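Search this site
Enter keywords
Go

Washing and re-proofing stuff sacks and drawstring bags

Small nylon bags pick up sunscreen, sand and body oil, and the coating suffers long before the fabric does. Wash them twice a season, or once if you only camp in June.

1. Empty the bag and turn it inside out. Shake the grit out of the seams.
2. Slide the toggle to the end of the cord and tie a loose knot so it stays on.
3. Fill a tub with 5 litres of lukewarm water and add 2 teaspoons of pure soap. Skip fabric softener - it ruins the coating.
4. Soak for 20 minutes, then rub the base and the drawstring channel with a soft brush.
5. Rinse until the water runs clear. Don't wring.
6. Dry in the shade, mouth open. Mesh bags dry much faster, so hang them separately.
7. Sponge on the proofing while the fabric is slightly damp. A 100 mL bottle does nearly all of a family's bags.

If the inside is sticky or flaking, the coating has gone and the bag is only good for pegs.

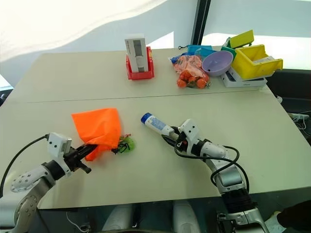 Tyra Dalen wrote that bicarb in the soak got the mildew smell out of hers, but the colour faded a bit.

Related
Patching a tent fly
Replacing a worn drawcord
Storing sleeping bags over winter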